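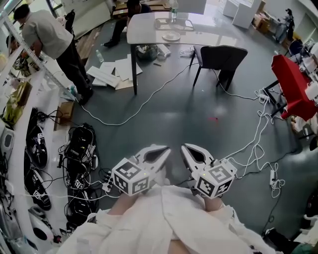 **Anjani Majimbun**
Programme Lead, Household Tasks, Donduno

# Donduno Household Tasks: Data Card

Last revised 27/01/2022

## Purpose

This data card accompanies the Donduno Household Tasks collection. The collection was assembled to help answer a plain question: which everyday chores can a machine with two simple grippers carry out at present, and which remain out of reach? It is issued to research groups and to the two partner sites, Mirkthorpe and Planville.

## Contents

The collection holds 1,000 recordings of people doing chores with a pair of hand-held grippers. Each gripper has two fingers and carries a cube printed with square marker patterns, from which its position is worked out. The person holding the grippers supplies the judgement; the recording supplies the movement a machine would need to copy.

Tasks fall under the following headings:

- **Clearing** – plates, trays and bottles moved from a table
- **Floor pick-up** – paper, flat boards and small items lifted from the floor
- **Cables** – gathering, coiling and moving aside
- **Textiles** – folding towels and shirts
- **Shelving** – boxes placed on or taken from open shelves

Recordings were made in working rooms with the furniture and equipment left where it stood. Sites were asked not to tidy beforehand. A kitchen or a stockroom is seldom clear, and results obtained on a bare bench have proved a poor guide to either.

## Present findings

The Koppel arm was trained on the collection and tested at Mirkthorpe under the supervision of Sutrisno Tjoa. The share of attempts completed without help was as follows.

| Task | Completed (%) |
|---|---|
| Lifting an upright bottle | 93 |
| Clearing a plate to a tray | 86 |
| Coiling a loose cable | 19 |

Rigid objects on a flat surface are handled well. Cables are not. The arm usually grasps the cable correctly but then loses track of it where it crosses another, and pulls on both. Sheets of paper lying flat on concrete also cause difficulty, as the fingers cannot get beneath the edge. Textile results are withheld until scoring has been agreed between the two sites.

It is the view of the programme that table clearing could be tried in a staffed canteen. General tidying of a room could not.

## Known limitations

1. Most recordings were made by right-handed adults.
2. Two fingers cannot reproduce a full grasp, and some contributors changed their usual way of working to suit the tool.
3. Markers are lost from view when the grippers are crossed. Affected passages are flagged – they have not been removed.
4. No task involves liquids, heat or blades.

## Privacy

Other people may appear in the background of a recording. Audio has been deleted throughout. Requests for removal should be sent to Yanti Teoh at the Planville office, quoting the recording number.

## Maintenance

Corrections are handled by Qistina Lumbantobing. The next release is planned for April and will add further shelving tasks from Planville.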